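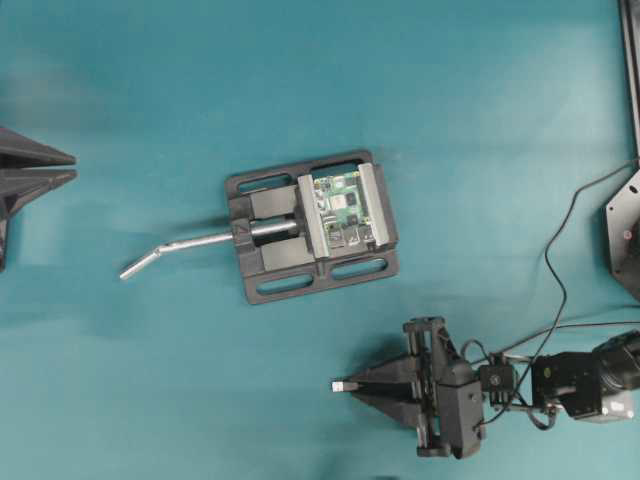

Reading time: 2 minutes

Courses > Workshop Practice > Handouts > Holding small boards

OK, so this is the bit I always rush through at the end of the session, and then half of you email me about it in the evening. I've typed it up properly this time.

We're talking about the little vise, the black one with the flat base. People see a vise and think of woodwork, and then they crank it up as if they were sawing a plank. Please don't! A bare circuit board is a thin thing with parts on both sides if you're unlucky, and it only needs enough grip to stop it wandering about while you work.

How I do it: open the jaws wider than you think you need, lower the board in with one hand, and wind the handle with the other until the metal just meets the edges. Then stop. Give the board a gentle nudge with a fingertip. If it shifts, a tiny bit more on the handle. If it bows in the middle you've gone too far, so back off straight away and start again (I broke a Musotitz board exactly like this in my first year of teaching, in front of 11 students, and I still think about it).

Look at where the jaws land before you tighten. You want bare board edge, never a chip or a row of those tiny surface-mount parts that ping off and vanish into the carpet.
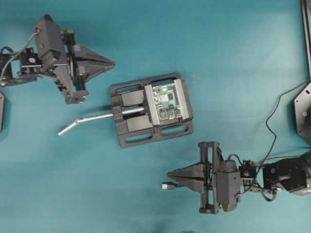
Electronics Workshop Group, Treltingate College

The long slots in the base plate are for bolting it down. We mostly leave it loose on the teal cover, because you'll want to turn the whole thing round to get at the other side, and a bolted vise makes you walk round the bench instead. For the Mandagi exercise later in the term you'll be pushing harder, so bolt it then – two bolts are plenty.

Now, cables. Hold the board first and plug in second. I know it's tempting to do it the other way while the board is in your hand, but then the lead drags everything sideways as you're closing the jaws. Zulkifli Pattinasarany taught me to let the cable run off the side it naturally wants to go, and I've done it his way ever since.
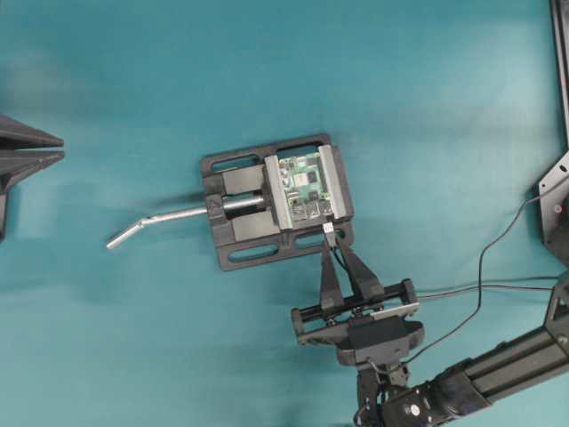 Fig. 3. Board held in the jaws, white USB connector and black cable at its lower edge.

When you unplug, pull on the connector and not on the wire, and pull straight. If it's stiff, steady the vise as well. No wiggling up and down, please, those sockets are only held on by a bit of solder and we've got to make this set last until March.

One thing I get asked a lot is whether you need the soft jaw covers from the Wodance kit. For bare boards I don't bother. For anything with a painted or polished edge, yes, pop them on.
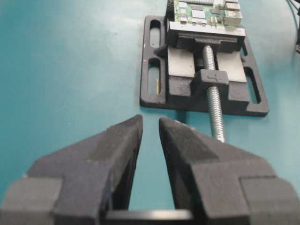 And do wipe the jaws down before you start, even if they look clean. Solder crumbs get stuck to the metal faces and then your board sits crooked, and you'll spend ages blaming the screw. An old toothbrush is good for the screw itself. I don't oil it more than once a term, it just collects fluff.

For next time: read the sheet on continuity testing, and write me up to 300 words on how you'd hold a round board with no straight edges at all. Sketches welcome, messy ones too.

Filed under: Bench skills, Circuit boards, Week 2

62 views | 11 comments | 2 shares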